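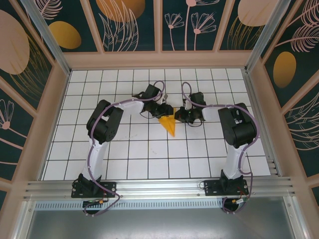

My problem is with the cable and I want to ask you before I change everything. I build this pair of arms at home since March, with servos from Olteo and the rail from Roltow. Both arms are bolted on the same rail and they work on a yellow piece which lies on the tiles between the grippers. As you see, the purple cable goes over the elbow on each arm and then hangs down below the rail in a loop. When I run the handover program, the wrist of the left arm stops 5 mm before the target, but only when the forearm is far out. With a short reach it is correct. Can the cable pull so much? The servos on the wrist are the small ones.

tiled_floor, January 18, 2019

pomlow_pete wrote:
Nice build. Yes, the cable can pull that much. Small servos have very little to spare at full reach. Fix the cable at the elbow with one clip and leave a short free bow on each side of the joint. At the moment it looks like it is free to go where it wants.

gridline58 wrote:
I don't agree. A cable that thin weighs nothing. My bet is backlash in the elbow, or your zero position is wrong by a degree. At full reach one degree is a lot more than 5 mm. Did you calibrate both arms from the same corner?

tiled_floor wrote:
Thank you both. I calibrated from the grid of the tiles, each arm separately. I know it is not the best method, but the tiles are very regular and I checked them with a steel ruler. The elbow I took apart last week, I did not find play in it.

gridline58 wrote:
Separately is your problem then. Two arms, two zeros, and they meet in the middle where both errors add up.

pomlow_pete wrote:
He says the left arm alone is short. The right one has nothing to do with it.

tiled_floor wrote:
Pete understood me correctly, it is also short when the right arm is switched off. But I will do the calibration again, it costs me only one evening.
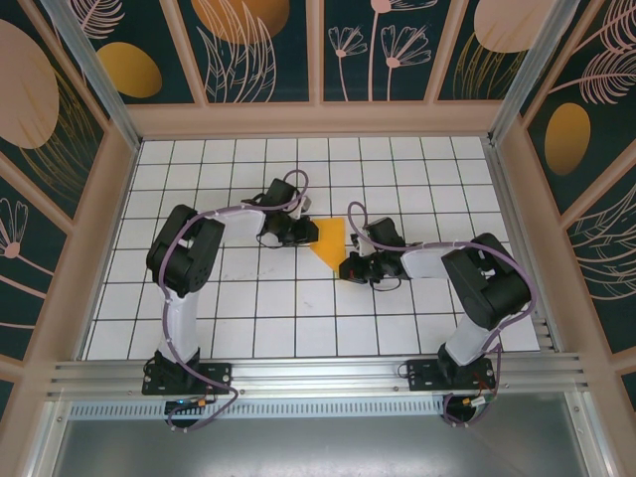 I let the program run 12 times with the same target and wrote down the error each time. The control board is the Vanhove one, firmware 894, with the default speed. It is always the left arm which is short, and never to the side. Look also at the cable near the grippers: on both arms it makes a loop over the gripper, and I think this is too much cable for such a small wrist. The rest goes along the forearm and down past the base plate. I would like to keep it outside the arm, because I open the joints often.

pomlow_pete wrote:
Always short and never to the side, that sounds like load to me. Easy test: take the cable off the clips, hold it up by hand with no tension, run the same target again.

gridline58 wrote:
OK, the test is fair. But please note the temperature of the servo too. I had a wrist that got lazy after ten minutes and I blamed the cable for a month.

old_mill_shop wrote:
Which length did you order? The Olteo ones come in two lengths, and the long one is made for a bigger arm. I cut mine and put on new plugs. Not fun, but it is clean now.

tiled_floor wrote:
It is the long one, I did not know there are two. I will first make the test with the hand and then write the numbers in this thread. If the error stays the same, gridline can choose what I take apart next.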